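Condensation on the inside of new aluminum windows – frame or glass?

Posted in: Windows, Doors and Facades

We had the street side of our two-story building redone in May with aluminum-framed windows and a short run of curtain wall over the entrance. The system is from Lestora, double glazed, with fixed panels upstairs and two opening vents in each room. The old windows were single glazed wood and they leaked air badly, but they hardly ever fogged up.

Now the nights are cold and I get water on the inside most mornings. It is worst along the bottom, where the glass meets the frame, and on the lower rail itself. By 10 a.m. most of it has gone from the upstairs rooms. The ground floor utility room stays wet until after lunch and there is already a dark line starting on the sealant.

The installer came by on Saturday, wiped a finger along the rail and told me it was "normal for a new building." It is not a new building. He also said the frames are thermally broken, and the paperwork says the same, but I can't see how I would check that from the inside.

What I know so far: indoor humidity in the utility room was 50 percent in the afternoon with the heat on. I haven't taken a reading early in the morning. The glass units have a dark spacer around the edge and not a shiny one.

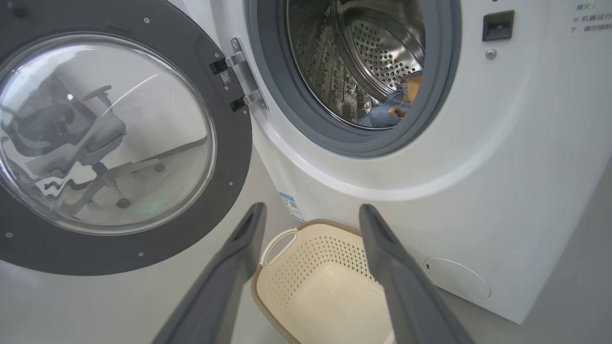

The building has no mechanical ventilation apart from a bathroom fan. The old windows had gaps you could feel with your hand, so I suppose they did the job of ventilating without anyone planning it. The new ones have no trickle vents. I asked for them at the quote stage and was told they would spoil the look of the facade, and I let it go.

My questions are whether this points to a fault in the frames, and whether vents can be added afterward without ruining the warranty. I would also like to know if I should hold back the last payment. It is 14 percent of the contract and due at the end of the month.

Posted by: brickfront

Sanus
Replied the same day

Get a cheap hygrometer with a memory and leave it in the utility room overnight. An afternoon reading doesn't tell you much. With the heat off and the door shut, the figure climbs as the air cools, and the coldest surface in the room is where the water lands. On any double glazed window that is the bottom edge of the glass.

A dark spacer is usually a warm-edge type, so that's a point in favor of the glass. For the frame, open one of the vents and look at the cut-out sections where the lock and hinges sit. You should be able to see a strip of plastic, often black, between the inner and outer aluminum. If the metal runs straight through from inside to outside, you have a real complaint. Do this on more than one window. I have seen a job where the vents were broken and the fixed panels beside them were a cheaper profile.

Another check is a surface thermometer on a cold morning. Measure the inside face of the frame at the head, the middle and the sill, then the same on the other windows. If one window is a lot colder than the rest, suspect missing insulation or a gap in the perimeter seal behind the trim. If they all read much the same, the frames are doing what they do and the air in the room is too damp for them.

On the vents: yes, they can be added later in many systems, either routed through the top of the frame or fitted in a strip above the glass. Routing a frame on site may well affect the warranty. Ask the system supplier in writing, not the installer, and ask who has to carry out the work.

As for the money, read your contract before you hold anything back. Some let you keep a retention for defects, and some treat a late payment as a breach. Put your complaint in writing either way.

Denditz

It's the frames. Aluminum always sweats, should have gone with vinyl.

Na_facades

I would not say it's the frames on what has been posted. I fit curtain wall for a living and this call comes in every fall after a window replacement. A leaky building gets sealed up and the moisture stays inside.

Start with the ventilation. Put a proper extract fan in the utility room, on a humidistat, and undercut the door by 1/2 inch so air can get in. Crack the vents upstairs for 30 minutes in the morning. Keep heavy curtains and blinds a few inches off the glass and don't stand boxes on the sill.

The one thing I would press the installer on is the sill detail over the entrance. Curtain wall is drained, and the drainage slots at the bottom have to be clear on the outside. If they were filled with sealant, water can sit in the lower rail and find its way in, and from inside it looks just like condensation. Dry the rail completely, tape a piece of kitchen paper along it and look again after rain on a mild day. If the paper is wet and the glass is dry, it's a leak.

Clean off the dark line with a bathroom mold cleaner, but try it on a small spot first. Some of them dull a powder coat finish.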